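Wednesday, August 19, 2020

The study room in Sutport is open again. It was closed since February, and in this time the Rovgate group has cleared the desks and thrown out the pens which did not write any more. What is left now stands in cups on the white tables.
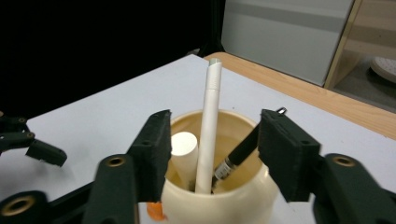

*A cream-coloured cup with a black pen and other desk things.*

There are 4 places for the moment, and each place can be booked for 2 hours. Please put everything back in the cup before you go – the next visitor will need it.

Some small things were found during the tidying and have no owner yet. They will stay at the desk in Zarcombe until the end of the month. Please ask there if you miss a pen or a marker.
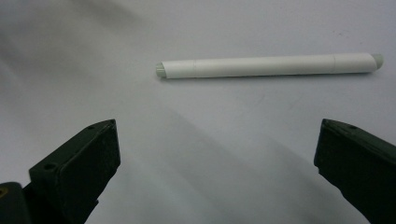 *White, with pale green ends: possibly a marker.*

Bookings are taken by telephone, in the mornings only.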